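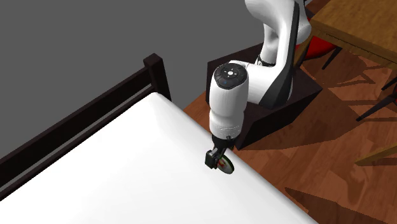 Oficina Aterholm, fevereiro de 2018

O Cluvitz já tem quarto! Quer dizer, tem quarto no computador, que para já é onde ele vive, e eu ando tão contente com isto que me pediram para escrever a notícia antes que começasse a contar a história pela terceira vez junto à máquina do café.

Para quem não tem passado pela oficina: o Cluvitz é o projeto de braço robótico que estou a fazer metade em casa, metade na bancada do fundo (a que fica ao lado da serra de fita, sim, essa que está sempre cheia de tralha minha, já peço desculpa). A ideia é ter um braço ao pé da cama que vá buscar e pousar coisas pequenas. Um copo, os óculos, o comando. Começou por ser uma brincadeira depois de umas semanas com o tornozelo engessado, em que tudo aquilo de que eu precisava estava sempre a um palmo a mais do que o meu braço alcançava, e foi crescendo como crescem estas coisas.

A novidade deste mês é que a simulação deixou de ser um braço a flutuar no vazio. Agora há chão de madeira com o veio à vista, uma mesa, uma cadeira vermelha lá atrás, e há a superfície branca grande com a guarda de madeira escura a um dos lados, que faz de cama nos meus testes. O braço assenta num pedestal escuro mesmo ali junto. As paredes continuam por fazer e o fundo é um cinzento liso, mas para o que preciso agora serve perfeitamente. O braço não vai bater no cinzento.

O modelo que uso no computador é um braço branco com frisos pretos, muito mais elegante do que aquilo que vou conseguir construir, convém dizer. O meu, o de verdade, chama-se Siu e por enquanto é uma base, dois segmentos de contraplacado e um punho impresso que já vai na quarta versão. Quando alguém vê o ecrã e depois olha para a bancada há sempre um silêncio simpático. Mas o que interessa é a cinemática, e essa posso estudar no bonito e depois ir acertando no feio.

O que me tem ocupado os serões é a ponta. Na simulação há uma garra pequena, preta, e junto dela um disco de rebordo verde com o centro marcado a vermelho. O disco é a minha peça de treino! Escolhi uma coisa redonda porque é chata de agarrar: se a garra chega torta, a peça foge, e se chega direita demais fica sem espaço para fechar junto à superfície. E porque tem cores que se distinguem bem, que eu às onze da noite já não vejo grande coisa. A posição que mais trabalho me dá é à beira do branco, quase no canto, onde um lado da peça tem apoio e o outro tem o chão lá em baixo. É ali que quero que o braço saiba estar quieto, com o punho na vertical, antes de se pôr a fazer habilidades.

Até agora fiz 1000 tentativas simuladas a partir de posições iniciais diferentes. Dessas, 155 falharam. Passei uma tarde inteira a olhar para as falhas (a minha família acha que isto é uma forma estranha de descansar e talvez tenha razão) e a maioria é do mesmo género: o braço escolhe um caminho que passa baixo demais junto à guarda escura e o planeador desiste. O poste do canto é o pior. Pus-lhe uma margem extra à volta e repeti só as falhadas, e 140 das 155 passaram. As outras ainda não percebi. Há umas quantas em que o cotovelo dá uma volta enorme sem razão nenhuma que eu consiga ver, como quem vai à padaria pela autoestrada, e depois chega ao sítio certo mas na orientação errada. Se alguém aí na oficina percebe de braços redundantes, eu pago o lanche.

Também andei às voltas com as sombras, o que parece uma futilidade mas tem a sua razão. Quero mais à frente pôr uma câmara no Siu, e a câmara vai ver sombras, muitas, que o meu quarto de manhã é uma riscalhada no soalho. Por isso deixei a luz da simulação bem dura, com as pernas dos móveis a fazer riscas escuras por ali fora. Na primeira versão tinha uma luz toda suave, toda bonita, de catálogo, e estava a enganar-me a mim mesmo. Fica para a fase da câmara, mas ao menos já lá está.

Passando ao que é serradura e parafusos: o punho do Siu. A terceira versão rachou pela linha da camada, exatamente onde toda a gente me disse que ia rachar. A quarta foi impressa deitada e com as paredes mais grossas, e até agora aguenta o motor e a garra sem se queixar. Falta o teste com peso. O segmento de cima vai ter de ser refeito, que o contraplacado empenou por eu o ter deixado encostado ao aquecedor. Não comento mais.

O pedestal foi a parte em que a simulação me poupou mais asneira. Eu tinha desenhado uma caixa alta e estreita, para ocupar pouco espaço no quarto. Pus o braço em cima dela no computador, fiz os movimentos todos e reparei que, quando ele se estica para o lado da cama, o conjunto ia ficar com o peso todo de fora. Teria descoberto isso em casa, com o braço no chão e eu a explicar o barulho ao vizinho de baixo. Agora a caixa é mais larga, com as faces inclinadas e a parte de baixo oca para levar lastro. Comprei as placas na Renholm, aqui ao lado, e cortaram-mas à medida na hora. Gastei 100 euros entre placas, cola e ferragens, que era o que tinha posto de lado para o mês, portanto os rodízios vão ter de esperar. (Sim, quero rodízios. Sim, com travão. Já me avisaram.)

Uma coisa que me perguntam muito é por que raio não construo logo e vejo o que dá. É uma pergunta justa, e durante anos foi assim que fiz tudo, incluindo o carrinho que ainda está por cima do armário das tintas e que só virava à esquerda. Mas um braço ao lado de uma cama é outra conversa. Há ali uma pessoa deitada, pode estar a dormir, e eu quero saber por onde é que aquilo passa antes de lhe ligar a corrente. Mesmo depois de montado, os primeiros testes vão ser na bancada, com uma placa branca a fazer de colchão, velocidade no mínimo e o botão de paragem na minha mão. Na cama só com almofadas durante muito tempo. Coitadas das almofadas.

O botão de paragem, a propósito, já está pronto e é a peça mais bem feita do projeto todo. Cabo comprido, caixa metálica, corta a alimentação dos motores diretamente, sem passar por software nenhum. Experimentei-o tantas vezes que já gastei a tinta. O que ainda não resolvi é o que acontece ao braço quando fica sem corrente: cai devagarinho, que os redutores seguram alguma coisa, mas cai. Ando a ver se ponho uma mola de compensação no ombro. Há uma mola de um candeeiro velho na caixa das doações que tem muito bom ar, e se ninguém a quiser é minha. Deixei lá um papel com o nome do projeto, por favor não mo deitem fora outra vez.

O plano para março é este: acabar o pedestal, montar o Siu em cima dele aqui na oficina e fazer no contraplacado os mesmos percursos que o modelo branco faz no ecrã, sem peça nenhuma na garra, só para comparar. Depois vem o disco a sério. Vou torneá-lo em faia e pintar-lhe o rebordo de verde, para ficar igual ao do computador, e alguém já se ofereceu para me emprestar a tinta. Na simulação, entretanto, quero acrescentar uma mesinha de cabeceira, que é um móvel importante nesta história toda e que ainda não modelei, e mudar a cadeira de sítio para ver se o planeador se atrapalha.

Quem quiser espreitar, costumo estar na bancada do fundo depois do jantar, com o portátil aberto. Deixo mexer no modelo à vontade. Os ficheiros do pedestal estão na pasta partilhada da Aterholm, dentro de Cluvitz, e a versão boa é a que acaba em "largo". A outra é a caixa estreita, que ainda não apaguei e que ninguém deve cortar, por amor de Deus. E se alguém tiver um rolamento axial a mais na gaveta, para a base, diga-me qualquer coisa antes de eu mandar vir um!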